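看完《瓦利梅尔的守门人》前两部，第三部要不要接着看？
书友互助 > 反乌托邦与青少年幻想
发布于 2024年8月16日

提问者：半盏灯

先说一句，我真的太喜欢这套书了！Torunn Ljungberg 的名字我以前没听过，五月份在图书馆随手抽了第一部，当晚读到凌晨，第二天又跑去把第二部借了回来。

给没看过的朋友简单讲讲：瓦利梅尔（Valimell）是一座建在盐湖上的城，每个孩子满十二岁要交出一段记忆，由城里的“守门人”保管，换取留在城里的资格。女主坎内斯（Kanness）交出去的那段偏偏跟她失踪的哥哥有关，于是她想方设法混进档案塔，要把它偷回来。第二部结尾她终于打开了盒子，里面装的却是别人的记忆！我合上书在屋里转了好几圈。

现在的问题是，第三部有500多页，而且我听说换了叙述者，前面的主角要到很后面才出场。有人说是全系列最好的，也有人说看了会后悔。想请看过的朋友讲讲，尽量别剧透哥哥的下落。另外，那本外传中篇是先看还是后看？

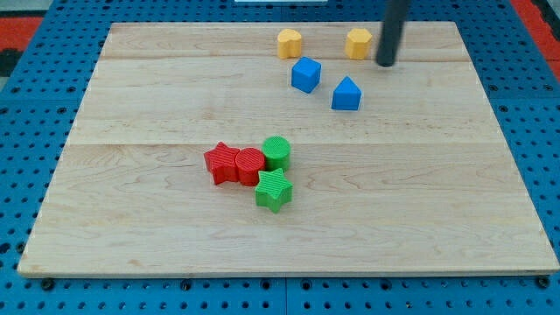
还有一件小事，我平时用一台旧的 Asus 平板看电子书，第三部开头那张城区地图放大以后糊成一片，街名根本认不出来。如果地图很重要，我就去买纸质版了。

盐湖边的芦苇
接着看！一定要看！第三部的叙述者是老守门人松德奎斯特（Sundqvist），就是第二部里老在楼梯口咳嗽、看着像个背景板的那位。我一开始也很不情愿，前50页读得磕磕绊绊，他说话绕，又爱回忆年轻时候的事，时间线还来回跳。可是读到他第一次讲自己当年交出去的是什么，我整个人都坐直了，回头再翻第一部，好多对话的意思全变了（比如他问坎内斯“你冷不冷”那句，你看完就懂）。

坎内斯大概在300页左右正式回来，之前也会以别的方式出现，你留心那些没有署名的信就好。哥哥的事我一个字都不说，只能说作者没有糊弄读者。

外传建议放到第三部之后。它写的是建城那一代人，单看也成立，但里面有个姓氏一出来，等于提前把第三部中段的一个大秘密告诉你了。我有个表妹就是先看的外传，后来跟我抱怨了一整个暑假。

地图嘛，我觉得值得有一张清楚的。松德奎斯特每天从东闸走到档案塔，路线后来会变，变在哪条街上是有讲究的，对着地图看特别过瘾！纸质版的地图印在前环衬上，跨页，很清楚。

阿棠不吃糖
第三部我弃了，看到一半吧，太慢。不过前两部我给5星，文笔是真好。
楼主要是喜欢档案塔那种潜入的紧张感，第三部里这类情节不多，心里先有个数。借来看就行，不用急着买。

晚稻
楼上两位说得都有道理，我补充一点阅读方法。第三部每章开头都有一小段城规，字体跟正文不一样，很容易跳过去，千万别跳！这些城规是按颁布的先后排的，越往后措辞越软，到最后几条几乎像在求人留下来。我第一遍全略过了，第二遍才发现它们自己就是一个完整的故事，激动得半夜给朋友发了一长串消息，她还没看，只回了我一个问号。

如果觉得开头难进，可以先重读第二部的倒数第二章，就是守门人换班那一段，松德奎斯特在里面有几句台词，读完再接第三部，语气就顺了。至于外传，我倒是先看的，没觉得被剧透毁掉，反而读正篇时一直提心吊胆等着那个姓氏出现，也挺有意思。不过你既然怕剧透，还是听芦苇的，留到最后。

半盏灯
谢谢大家！已经去预约第三部的纸质版了，前面还排着两个人。等书的时候我先把换班那章重读一遍，城规也会一条一条看，看完回来跟你们聊那句“你冷不冷”。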